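Working Group on Practice for Household Manipulation Cells
Minutes of the meeting held at Ullerora, 28 November 2019

Present: representatives of the Ullerora, Esisville and Gondal sites. Nosar joined by phone for items 1 to 4.

1. Minutes of the August meeting
Accepted with one correction: under item 5, "cell speed" should read "tool speed."

2. Table layout, breakfast task
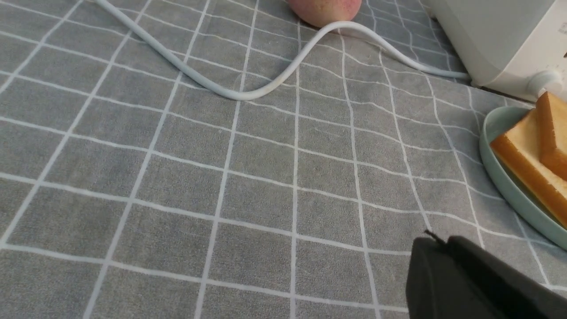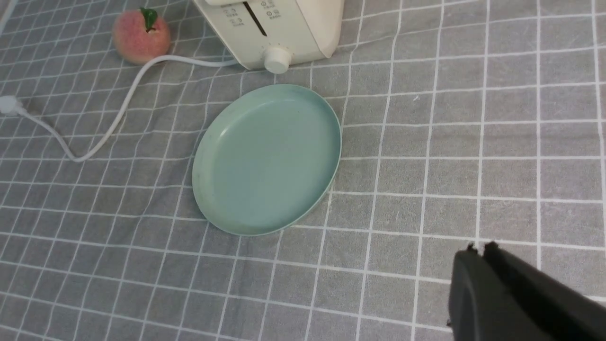 Wrist camera views, toaster and plate layout on gridded cloth. Bread is on the plate in the first view only.

2.1 Cords. Gondal proposed that any appliance cord be taped down along its full length. Esisville objected that taping changes the task and that homes do not have taped cords. Agreed: cords may lie free on the cloth, but the planner must treat the cord as a keep-out area with a margin of 68 mm on each side. The present draft has no margin at all.

2.2 Plugs. The draft says appliances shall be "made safe." Replaced with: the plug shall be out of the wall outlet before the arm is enabled, and the operator shall check this by eye. A switched-off outlet does not meet the rule. Sites that need a powered appliance must apply under section 7.

2.3 Cloth. Ripples in the cloth move the printed lines, so the grid is not to be used as a measuring reference unless the cloth has been pulled flat and clamped. Nosar asked whether a stiff mat should be required. Not agreed. The cloth stays optional and its state is to be noted in the run sheet.

2.4 Food and stand-in items. Run sheets shall say whether each food item is real or artificial. Real bread is to be replaced at the start of each session.

3. Speed and force limits
Tool speed within reach of an operator stays at 100 mm per second. Gondal asked for a higher figure when the gripper is empty – not agreed, as the gripper state signal is not safety rated on any of the arms in use. Force limits are carried over to the next draft without change.

4. Incident log
Ullerora reported 316 runs in the period, with 2 protective stops. Both stops came from the gripper touching a cord during approach. No injury and no damage. The log form will get a separate entry for cord contact.

5. Actions
Ullerora: redraft sections 4 and 5 to cover 2.1 and 2.2.
Esisville: test the cord margin on both arm types and report the clearance left at the plate.
Gondal: revise the run sheet and log form.
Nosar: send comments on section 7 in writing.

6. Next meeting
At Esisville, date to be set once the redraft is out.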